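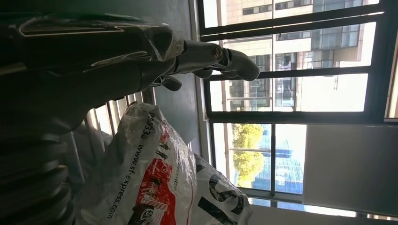

三月，下午两点开始。接上一篇的冲击测试。

对象：Dal Bello 代工的橄榄球头盔内衬，缓冲泡沫换成 Bruvano 的新配方，两层结构，外硬内软。外壳沿用上一批，没有改动。目的是看前额位和侧位在重复冲击后衰减多少，给 Pretton 那边的防守后卫组定换垫周期。他们现在按一个赛季换一次，依据不明。

设备：立式落锤，砧座为平面，头型用中号。加速度计装机前重新标定过，灵敏度系数写在标定表里，别再用旧表的数。采样通道 3 个，触发阈值没动。

样品编号从 1025 起，前额位先做。每个位置连续冲击 20 次，间隔按规程走，中途不取下头型，只检查下颌带张力。张力松了就记一笔，不补拉，等一组做完再调。

前额位结果：前几次峰值偏低，之后慢慢爬升，到后半组趋于平稳。曲线形状正常，没有双峰。内层泡沫回弹比外层慢，拆开后用手指按压能感觉到滞后，厚度计读数也对得上。残余压缩集中在靠近帽檐的那一块，后缘基本没变。

侧位结果：离散性比前额位大。先怀疑头型没摆正，重新对中后又做一组，离散没有明显改善。再查，问题出在护耳垫的魔术贴，冲击几次后会往下滑一点，垫块边缘翘起来，接触面积就变了。临时用双面胶固定，数据收敛。胶固定后的这组单独存，不与前面合并。
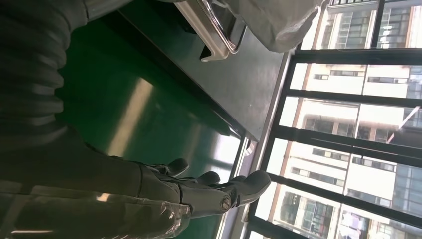 滤波方面：原始信号按老办法做低通，截止频率试了两档，低的一档把峰头削掉一截，不能用。后面统一用 4000 赫兹，脚本里写死，谁要改请在文件头注明。之前 Pundholm 发来的对比数据没有写滤波条件，暂时不能放在一张图上比，已经发邮件去问。

温度影响今天没做。低温组要等恒温箱空出来。客场在北边打的比赛多，低温下外层会变硬，这组不能省。高温组优先级低，放后面。

几处要改的地方：
护耳垫固定方式要反馈给 Dal Bello，建议加一道卡扣，或者换宽一点的魔术贴。
落锤导轨有轻微异响，速度门读数没受影响，下次开机前上油。
记录表里“位置”一栏有人写左右，有人写编号，以后统一写编号。
下颌带张力的记录单位不一致，旧表先别动，新表用牛顿。

关于换垫周期，现有数据只够说明侧位比前额位先到界限，给不出具体场次。防守后卫的冲击多数来自侧面和斜前方，和线锋那种反复正面顶撞的情况不一样，拿线锋的周期直接套过来不合适。需要 Pretton 提供场上冲击次数的统计，按位置分开，训练和比赛也分开。没有这个，实验室的次数换算不成赛季长度。

另：旋转加速度这次没采。现有头型颈部是刚性连接，采了也没有意义。柔性颈的报价还没回来。

下一步：斜前方位补一组，条件同前额位；侧位用新的固定方式重做；低温组排期。拆下来的泡沫按编号装袋，放干燥柜第二层，先不要扔，还要切片看泡孔。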